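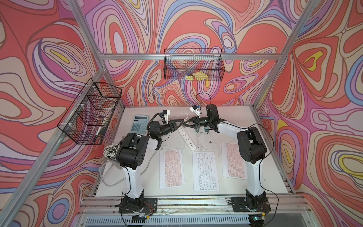 Most people who visit the small office of Plorninix ask first about the arms. Maj-Britt Westerberg would like them to ask about the planner. It is the program that decides which arm moves, when it moves, and what it must leave alone, and she has been rewriting it since August.

The difficulty is simple to explain. Two arms share one table. Each can reach into the middle, and each has its own camera at the wrist. If both want the same space at the same moment, one has to wait, and for a long time the software was bad at waiting. It stopped both arms, thought for a while, and started again from the beginning.

"It was like two polite people in a doorway," says Westerberg. "We had to teach it that somebody goes first."

Her answer is called Kastden. It cuts the air above the table into small blocks and lends them out. An arm asks for the blocks it needs for its next 200 milliseconds, uses them, and gives them back. The idea is old and comes from railways, but on a desk the trains also bend at the elbow. 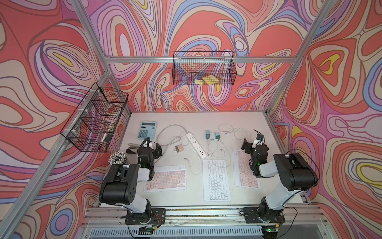 FEHR, August – The town is quiet at seven in the morning, and the first planning run has already begun. Tegan Paewai looks after perception, the part of the system that must tell the planner what is lying on the table and where.

Keyboards are kind to her, she says. They are flat, they have corners, and turning one sideways does not change its shape. Cables are the opposite. A loose white cable on a white table has little colour to separate it from what is behind, and its shape is different every time it is put down. Her model now draws each cable as a chain of short pieces, and the planner treats the chain as something to go around.

The log from the last long test holds 1818 requests for shared space. Of these, 1049 were granted at once. The rest had to wait their turn, and Paewai reads them one by one with a cup of tea beside her, looking for those which waited too long. 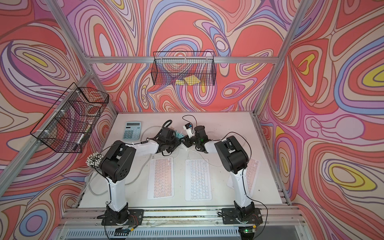
Both grippers close together near the back of the table, where the planner has the least room to lend.

Edgars Petrauskas writes the lowest layer, the control. His code receives a path and has to follow it without shaking. He has an honest dislike for paths with sharp corners, and the two colleagues have argued about this since spring. Now the planner rounds every corner before it sends a path down, and he sends back the error he measured, so that the next path can be a little slower where it needs to be. 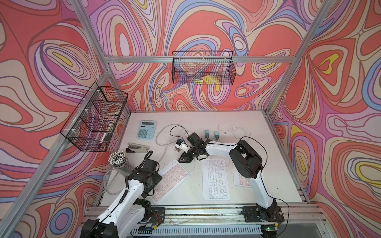
Words by Lorne Lemieux

A plug with a cord is the sort of object that brings all three layers into one conversation. The gripper is small, and so is the plug, but the cord follows behind and takes space that no arm has asked for. In the present version, Kastden adds the cord to the arm that holds it, as if the arm had grown a tail. Westerberg is not fully satisfied. The tail is modelled too wide, and the other arm keeps a bigger distance than it should.

She plans to make it narrower in the next release. Petrauskas has asked to see the corners first.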